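沥水架

沥水架，又称碗碟架、沥碗架，是用来放置洗净餐具、使其自然晾干的架状厨房用具。沥水架一般置于水槽旁的台面上，也有悬挂于墙面、架设于水槽上方或安装在吊柜内部的形式。其基本原理是让餐具保持直立或倾斜，使水在重力作用下流走，同时让空气在餐具之间流通。

名称

中文里“沥水架”与“碗架”常常混用。严格来说，碗架泛指存放碗碟的架子，包括不具备排水功能的木制碗橱隔层；沥水架则特指底部镂空或带有排水结构的器具。部分地区的方言称之为“滴水架”。商品目录中，带有封闭外罩的同类产品多归入“碗柜”或“沥水碗柜”。

历史

在自来水进入住宅之前，餐具多在木盆或陶盆中清洗，洗后倒扣于竹篮、竹匾或木板上，或用布擦干。竹篮质轻、透水，至今仍有家庭沿用。欧洲乡村住宅中常见开槽木板，斜放于石制水槽一侧，水沿槽流回水槽内。

随着金属线材加工的普及，以铁丝弯制、焊接而成的碗碟架逐渐进入家庭。早期产品多以镀锌防锈，后来出现浸塑和喷塑工艺。伍斯特代尔（Wustdale）的地方工艺陈列室藏有一批旧式厨房用具，编目共865件，其中沥水用具17件，以木制开槽板居多，铁丝架仅有两件。

结构

常见的台面式沥水架由架体、隔条和接水盘组成。架体通常为长方形，四周设有围栏，防止餐具滑落。隔条按一定间距排列，用于竖插盘碟；间距过窄时放不下深碗，过宽时浅盘容易倾倒。筷子、刀叉和汤匙一般另置于挂在架侧的筒内，筒底开孔。

接水盘位于架体下方，有平底式和导流式两种。平底式需要定期倒水；导流式盘底略有坡度，末端设出水嘴，可将水引入水槽。双层沥水架上层放碗碟，下层放锅具或杯子，占用台面较小，但重心较高，对底脚的稳固程度要求也较高。

材料

不锈钢耐腐蚀，强度较好，价格相对较高。碳钢线材成本低，须在表面施加涂层，常见颜色为黑色和白色；涂层一旦在焊点或边角处破损，容易由此生锈。塑料架重量轻，不会锈蚀，长期使用后可能发黄变脆。木制和竹制沥水架外观温和，但吸水后干燥缓慢，在潮湿地区容易发霉。

硅藻土垫和可卷式沥水帘是较晚出现的替代品。前者依靠材料的孔隙吸水，后者由若干金属管与硅胶条连接而成，展开后横架于水槽之上，不用时可以卷起收纳。

使用与清洁

餐具放入沥水架前宜先冲净洗涤剂。碗口应朝下或侧向放置，盘碟之间留有空隙。刀具单独放置，刀尖朝下。架体本身容易在隔条交叉处积存水垢，可用稀释的白醋擦洗，再以清水冲净。接水盘长时间积水会滋生细菌并产生异味，应当经常清空。

台面式沥水架通常靠墙摆放，以免妨碍备餐。墙面若为涂料饰面，长期受潮可能起皮，可在两者之间留出少许距离，或加装挡水板。

与洗碗机的关系

家用洗碗机带有烘干功能，在一定程度上减少了对沥水架的需求。不过木制餐具、铸铁锅以及部分漆器不宜机洗，许多备有洗碗机的家庭仍保留一只小型沥水架。洗碗机内部的碗篮沿用了沥水架的隔条结构，只是排列方向需要配合喷臂的出水角度。

参见

水槽
碗柜
洗碗机
厨房用具
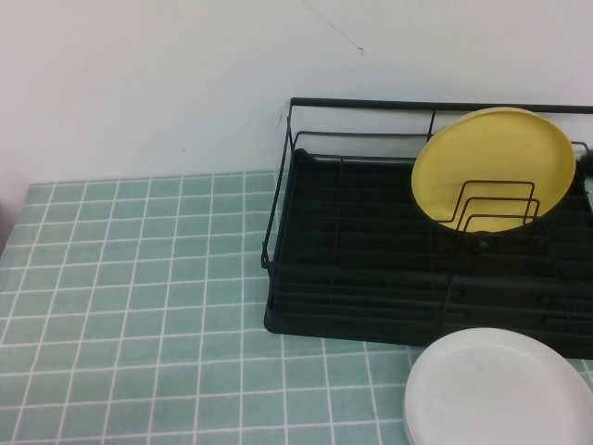 靠墙放置的黑色金属线材沥水架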